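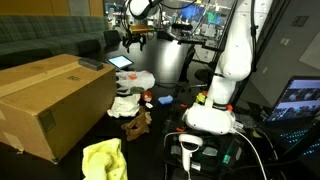 Call for participants: teleoperators for the Cukura collection
Drarkside, Humarport site

Drarkside is looking for people to guide robot arms through everyday handling tasks by headset and controller. Each run is saved as one example, and the examples go to train Abera, our manipulation model. We need 23 people for the next round. No background in robotics is required.

What you would do

You work at a table with cloths, plush toys, bags and a cardboard box. A prompt names an object and where it should go. You move the arm, close the gripper, place the object and mark the run as good or bad. Failed runs are kept too, so please mark them as they are.

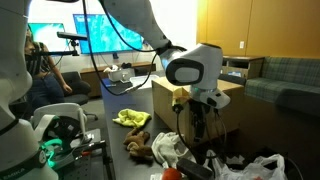 Page last changed: September 2023

Sessions last 2 hours, with breaks whenever you want one. We ask for 8 sessions per person. Almost 40 percent of the last round was lost to early dropouts, so apply only if you can finish.

Who can apply

- Adults with normal or corrected vision. Glasses are fine under most headsets.
- People who can stand for a good part of the session.
- Left-handed operators are very welcome - we have too few examples from them.

If headsets make you dizzy, tell us and we will arrange a short trial first.

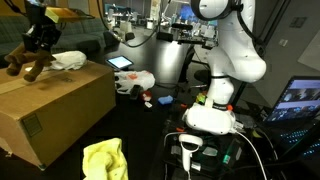

Pay and data

Participants are paid by the session, including any session we have to stop for technical reasons. We record arm motion, controller input and camera video of the table. Your name is stored apart from the recordings.

How to apply

Use the form on the Cukura page and list the hours you are free. Applicants from the April round may apply again - write "returning" in the notes field.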